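Print room notebook, September
Canvas wraps, coating and corner cracking

Carried on with the cracking fault on the large gallery wraps. Stock is the Rautiainen cotton canvas, the new batch, printed on the Clatavia with the usual profile. The cracks show only on the fold line and only where the ink is heavy, mostly dark skies and black borders. Pale edges are clean on every sample so far.

Cut six test strips from the same roll and printed the dark wedge on all of them. Three left overnight before coating, three coated after two hours. Poment satin on the lot, one coat by roller, thinned as on the tin. Heater in the drying cupboard set to 32 degrees.

Results after stretching:
Overnight, folded cold: fine white line at the corner, visible at arm's length.
Overnight, folded warm: no line.
Two hours, folded cold: cracked along most of the edge, coating lifting at one corner.
Two hours, folded warm: faint line under the lamp, would probably pass.

So both drying time and temperature matter, drying time more. The second coat we had been giving the edges makes it worse – tried it on an offcut and it split straight away. Stop doing that.

Checked the bars as well. The Vundlow bars have a sharper outer lip than the old ones. Took it down with 260 paper on one frame and the line was narrower, but the time per frame is silly for anything below the 70 cm size. Ask whether they do a rounded profile before ordering the next box.

Staple tension: was pulling the long sides first, which leaves the corners tight. Changed to centre out, alternating sides. Corners sit flatter and the fold needs less force.

10.40, workshop side.

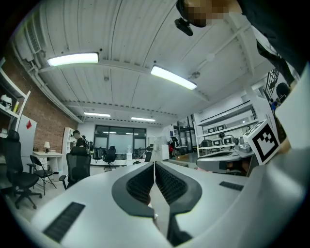 Gripper, fingers nearly together, ribbed or studded inserts in the pads.

Colour after coating: blacks deeper, as expected, reds shifted slightly warm. Not enough to re-profile. Shadow detail in the wedge closes up one step earlier than on the uncoated strip, so lift the shadows a little in the file for anything going to satin.

Counter on the Clatavia is at nearly 2000 prints. Head clean due, nozzle check still good apart from a gap in light cyan.

To do: repeat the overnight strips with the old canvas batch, same ink load. Label the offcuts this time.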